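Packing benches going automated, what happens to the people on them?

We pack small parts at Skotdale, and management wants a robot cell from Hokis by August.
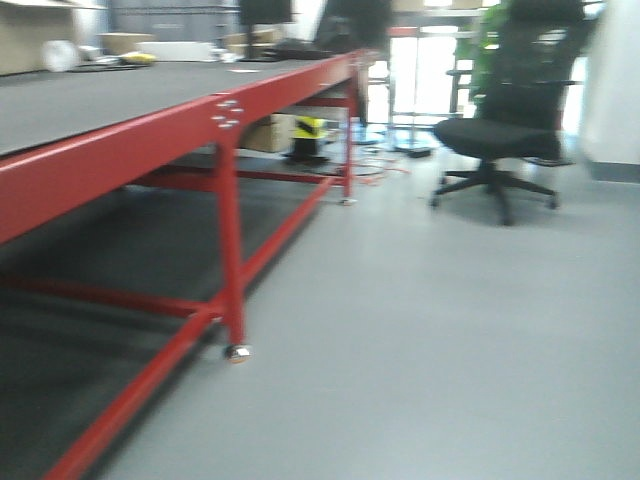 One of the red-framed tables on casters, with an office chair nearby.

Four of us work the benches now. Has anyone been through this?

Anel Kruger
Yes, at Castaño. We kept our jobs but the work changed. I used to pack 500 cartons a shift – now I clear jams, refill trays and check labels. More walking, less wrist pain. Ask for training hours in writing before it arrives.

benchhand
depends on your boss

Sostach_nights
Ask who covers stoppages. Ours was sold as 2000 picks a shift and the first Friday we finished by hand. The pay grade took longer to sort out than the machine did.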